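Folding dish towels: halves or thirds?

lpeixoto
Posted September 4, 2025
Mine are the white checked ones with a lavender edge. I lay one flat and smooth it before folding.

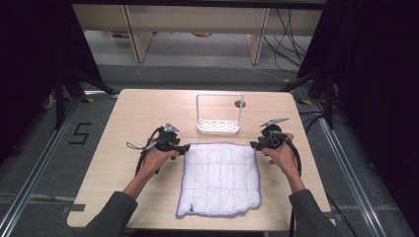 Then I go in thirds so it fits a narrow drawer.

Budamar9
Halves, then halves again. Thirds leave a lump.

lpeixoto
Not if the hems line up.

jaimec
Mine stay bunched up on the table until I need one.
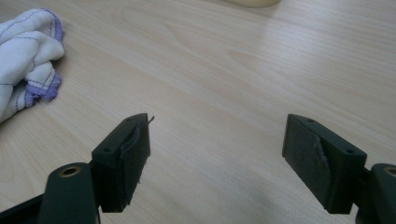
White towel, purple hem, crumpled

Budamar9
I'd still fold it.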